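Robotics club news – September

Quick one this month, typing this between two meetings so forgive the spelling.

First the numbers. 15 members signed up for the new year, up on last year, and more than half of them had never held a screwdriver at the club before. Very happy. We still have five places in the late group, so if your kid has been on the fence, now would be good. Forms are on the hook by the door or email Leena Juntunen. Please put a phone number you pick up.

The fall project is called Trorkine. The name came out of a hat (two names, really, stuck together, long story) and it stays. The task is kitchen work. Pick things up, open things, put them away. Last year was line following and a lot of the older ones were done with it, they said so pretty loudly at the June meeting. So this year hands and objects.

Three teams. Remo Zaugg has the mechanics bunch, Tiina Kinnunen has recording and data, Cengiz Taşdemir takes software. People can switch until the fall break, after that please stay put. Lauri Mustonen is running the parts cupboard again and would like the 3 mm hex keys back. All of them.

What the data team does: hold the gripper by hand, do a short task with it, save the recording, write it in the log, reset the table, go again. Software then gets the recordings to train on. Slow going at first. The first meeting was mostly cables and finding the right charger. By the third one they had a rhythm and Tiina stopped having to call out the steps.

We have 54 recordings in the shared folder as of this week. The target before the Harju meet is 158, which is what Cengiz worked out from the task list, and no he will not round it down. Some of the 54 may get thrown out too. A few have the wrong task name in the log and two are just somebody talking about lunch.

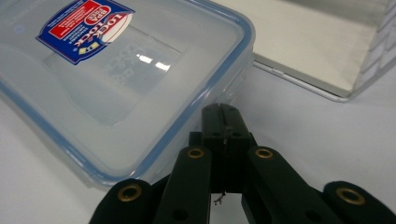

Task list is where most of the arguing happened. Everyone wanted something hard right away, pouring, stacking, somebody said eggs. Tiina got them to start with closed boxes and work up. The Lock & Lock with the blue seal is the one they fight over, clear plastic, rounded corners, and a shiny lid that picks up the ceiling lights as two white spots. Cengiz wants plenty of recordings with it for exactly that reason, see-through stuff on a white table is a hard case and he would rather meet it now than at Harju. Mechanics has its own opinion, which is that the corners are a pain and the lid should be somebody else's problem. We'll see. Both teams have it down as task 5.

Reminder on the log, from Tiina, her words more or less: task number, your initials, which object, and if you started over, say you started over. Don't write "good". Don't write "good i think". If a recording went wrong keep it and mark it, don't delete. One person per turn on the gripper, one on the log, others stand back from the table, sleeves up if you have long ones.

Mechanics news. New fingertips have been drawn and the first pair should be printed by the next meeting if the printer behaves. Remo wants them a bit wider. The younger ones want them green. There may be a vote. He is also running a short session on tightening pivots properly – bring your own notebook, he will check that you brought one.

Software is quiet, in a good way. They have the folder sorting itself by task number now, and a small page where you can see how many recordings each task has. Task 2 is way ahead, task 7 has none at all. Somebody please do task 7. It's the one with the tea towel and yes, it is boring.

Harju meet: eight of us can go, so there will be a list. Priority to people who have been to at least four meetings and have their initials in the log or a commit in the code. Parents driving, tell Leena by the end of the month how many seats you have. Bunier is lending us cases for the trip, same as last spring, thank you, and we will return them with the foam still in this time.

Mosano has also said yes to a visit. Date to come. It's a small automation shop, they build feeding machines, closed shoes required and no shorts. We get the floor tour plus an hour at the end for questions, so think of some before we go. Last time we asked somewhere what the wifi password was and that was it.

Stuff we need:

Kitchen containers with lids, any size, clean. Different shapes to the ones we have. Round ones very welcome.
Wooden spoons, a ladle.
Masking tape, the narrow kind.
A desk lamp that works. We have two that dont.
Extension lead, 5 meters, with a switch.

No glass please and no knives, not even butter knives, we had this conversation. Put your name on the bottom if you want it back.

Snack rota is up. Last name order, starting from the end of the alphabet this year as the A to K families pointed out they did it three times in spring. Fair enough. Nuts stay at home.

Late group now finishes at 7:30, the early group is unchanged. Doors get locked after that so please be on time for pickup, Leena has a bus to catch.

Next newsletter when there is something to tell, probably after the fall break. If you have photos or want to write a few lines on your team send them to Leena, short is fine. And hex keys. Lauri is serious.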